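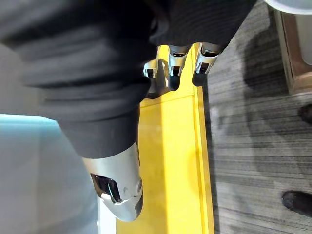
Home Current Issue Archive Authors Search

4. Comparison of Grasp Controllers

4.1 Setup

Two controllers were compared on the same bimanual platform. The first, Kandari, closes the fingers along a fixed joint trajectory and stops each finger when its motor current passes a threshold. The second, Minerine, sets a target force for the thumb and lets the opposing fingers follow it. Both take the same wrist pose from the planner, so differences in approach direction do not enter the comparison. Arm speed was held constant in all trials.

The object set was divided into molded parts and textiles. Molded parts were shallow black plastic shells, presented on a shelf at a random yaw angle. Textiles were presented unfolded, without any attempt to flatten them. Each controller was given 26 attempts per object class, and an attempt was counted as a success when the object was lifted clear and held for 14 seconds without visible slip. Attempts in which the planner returned no wrist pose were repeated and are not reported.

Thresholds for Kandari were tuned by hand on a separate set of parts in August and then frozen. Minerine has one free parameter, the thumb force, which was set to the lowest value that held the heaviest part.

4.2 Molded parts

The shells are difficult mainly at first contact. A fingertip that meets the rounded end above its midline tends to push the part away along the shelf, and the glossy surface offers little friction to oppose this. With Kandari, the index finger usually touched first and the part turned before the thumb arrived. Minerine delays the fingers until the thumb reports contact, and the yaw error at closure was smaller as a result. The cost is time — closure took longer in every trial, and the difference grew when the thumb had to search for the rim.

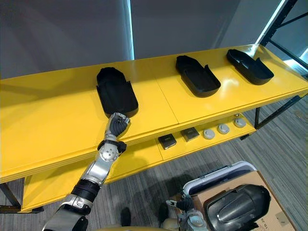
Gorazd Lazarević has argued in correspondence that the delay is a property of the thumb's contact filter and would shrink if the filter window were shortened. We tested a shorter window in a small number of runs. Closure was faster, but the controller then reported contact during free motion, and in two runs the fingers closed on nothing. The original window was kept for all results given here.

Once a rim pinch had formed, the two controllers behaved alike. Neither lost a shell during the lift, and reorienting the part toward vertical did not change the measured thumb force beyond sensor noise. Failures were confined to the interval between first contact and full closure.
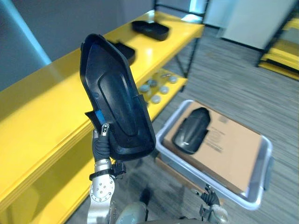
Figure 3. Rim pinch on a molded shell, held almost upright by its lower edge.

4.3 Textiles

On textiles the ordering was reversed. Fabric gathered between the thumb and fingers spreads the load, and the thumb sensor under-reads it. Minerine responded by closing further, in some trials up to the joint limit. Kandari stopped earlier and held the cloth adequately. A mixed policy that selects the controller by object class is the obvious remedy, although it requires the class to be known before contact. The Ilex classifier was considered for this purpose and is discussed in Section 6.

Comments (3)

Mujić: Was the current threshold the same for all fingers? Ours had to be set lower on the little finger.

r.dell: Two false contacts in how many runs? "A small number" is hard to use.

Mujić: Also interested in the textile trials with the thumb force reduced. Is the log available?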